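The Red Box Trial
7 min read

I signed up for the fourteen-night trial because my sister Tsehay Derese said I was turning into a person who apologizes to furniture. She had a point. After the divorce I'd started saying "sorry" to the coffee table whenever I bumped it, and once, in October, I thanked the dishwasher.

So, Wivent. You've probably seen the ads. "Let your house put itself away." You give them a floor plan and they build your place in the computer, room by room, and the helper practices in there before they ever send one to your door. The trial is just the practice part. You sit on your couch with a login and watch it learn your home, and at the end you decide if you want the real thing for 3151 dollars or the Ayele plan, which is 50 a week and you never own it. I picked the trial because the trial was free!

My onboarding person was called Laine Strazds and she had the most patient voice I've ever heard on a phone.

"Pick one object," she said. "We start everybody on one object."

"What do people pick?"

"Shoes. Dog toys. A man in Plivmont picked his mother's Bible."

I told her I wanted a red box. Open top, no lid, nothing fancy. She asked what it was for and I said toys, and then I said well, it used to be for toys, and she typed for a while.

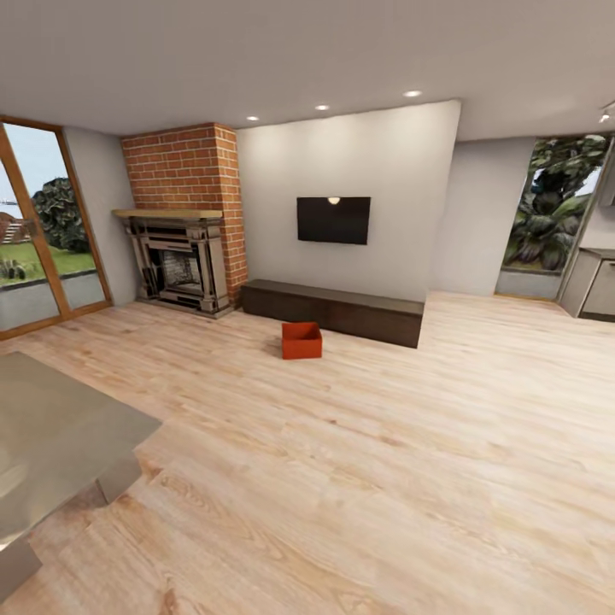
I should explain that I didn't live in that house anymore. I'd sent Wivent the plan of the old one, the one with the brick chimney and the glass doors out to the lawn, which Daniel and I sold in the spring. I don't know why I did it. Okay, I do know. The form said "upload your home" and my hand went to that file, and the apartment I was renting over the Stullik bakery didn't have a file. It had a lease and a smell of onion rolls.

The first few nights I mostly ate cereal and watched. It was slow, let me tell you. It would inch up to something, stop, think, back away, come at it again. I've dated like that. I had the sound of the bakery fans coming up through the floor and this little window open on my laptop, and in the window was my living room with the television off, the way it always was when Theo was down for his nap.

By Sunday I'd gotten into the habit of picking a view before bed. There's a menu for it. You can watch the whole room, or you can switch to the helper's own view, and that's the one I got hooked on. I'd find it parked way too close to some piece of wood, and I'd sit there whispering "back up, honey, back up" like I was teaching it to parallel park.
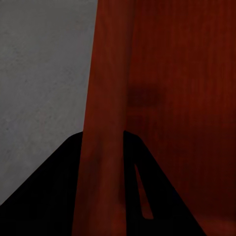 The helper's view, gripper against the woodwork.

I called Laine on night nine. (You get three calls. I'd used two on passwords.)

"It keeps going up to the wood," I said. "The box isn't even there."

"It's looking," she said. "It doesn't know your house like you do. Is the layout right? We had a flag on your account that the address changed hands."

I could've lied. I had a whole lie ready about a remodel.

"We sold it," I said. "My son's in Oregon with his dad until Christmas. I've got the box here with me, the real one, in a closet. It's been taped up inside a bigger box since the move."

She didn't say anything for a second, and then she said, very businesslike, "Would you like me to swap in a blank room? Some customers do that when they're between places. No charge."

I said I'd think about it. I thought about it through an entire sleeve of crackers. Then I wrote back at 1:40 in the morning and said yes please, blank room, keep the box.

She must have been up too. The new one loaded before I'd brushed my teeth.

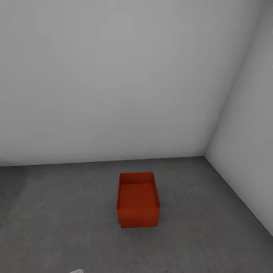 Night Fourteen

I kept expecting it to look sad. Gray floor, gray walls, and the one red thing. But I left it running while I washed my bowl, and when I came back I'd already started putting stuff in there in my head. Bed under where a window could go. The dinosaur lamp. A rug, because Theo's feet are always freezing and he will not wear socks, he has never once worn socks on purpose.

The survey popped up at midnight. How satisfied are you with your helper's progress? I gave it four stars. It still dithers, and I think the menu is a mess, and 3151 dollars is 3151 dollars.

Then I got the scissors and went to the closet, and I said "excuse me" to the vacuum on the way in.

Comments

marigold_p: The socks line got me. My kid is eleven and still.

Dov H.: Is the weekly plan supposed to be cheaper? Because I did the math and she should run.

tinroofreader: I wanted one more scene with Laine. Does she call back?

Contact | © The author, all rights reserved | Back to top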